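Home Shop Arms Grippers Parts Support Cart (0)

Skatberg Two-Finger Gripper, Household Set

In stock. Ships in 3 business days.
88 shares | 30 comments

We sell this gripper, and we think it's a good one. We also get a lot of calls from people who want it to do their laundry, so please read the whole page before you order.

The Skatberg is a parallel gripper with two long, slim fingers that taper toward the tip. It bolts to the Gostik wrist plate and takes power through the wrist connector. The set comes with the gripper, one pair of fingers, a wrist camera mount, a cable and a hex key. The camera is sold separately. So is the arm.

What it does well: boxes, blocks, bottles, tool handles, anything with two flat sides that stays where you put it. On a shop floor, with parts coming down the same chute all day, it will do a dull job for a full shift and you can go do something else.

What it does less well: cloth. Our bench test was 300 picks of a cotton T-shirt out of a pile. The gripper nearly always came up holding something. Whether it was the shirt we asked for, by a part of the shirt that made sense to grab, was another matter -- and we stopped keeping score on folding.

Some customers run the Cillon software on top of this gripper and report better results with towels. We have seen the videos. We would like to see one that hasn't been sped up, in a room the arm hasn't been trained in. If your plan depends on unattended laundry, keep your money for now. If you want to work on the problem yourself, this is a fair tool at a fair price, and it's easy to fix when you bend a finger.

Fingers are covered for 30 days against defects. Crash damage isn't covered. Spare pairs are listed under Parts. Orders placed after the end of July will ship with the new Shezi connector, which does not fit older wrist plates, so check yours first.

Tidying a room is harder than the sales talk makes it sound. A gripper has to get hold of the thing, and before that something has to decide what the thing is and where it goes. Take a crumpled red shirt lying by a cushion, with a white fabric basket nearby. A child would have no trouble with the job. For a machine, the folds hide the edges, the lettering is bunched up, and the basket has a soft lining that a fingertip could catch on. We'd call that a research project, and we price the gripper accordingly.

Related items
Gostik Wrist Plate
Skatberg Spare Fingers (pair)
Shezi Connector Cable
Cillon Software, one seat
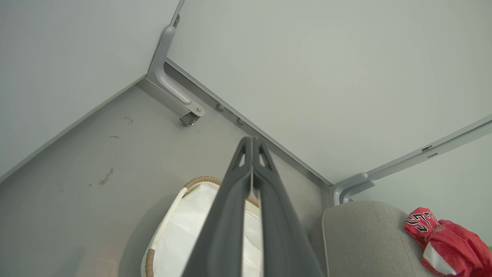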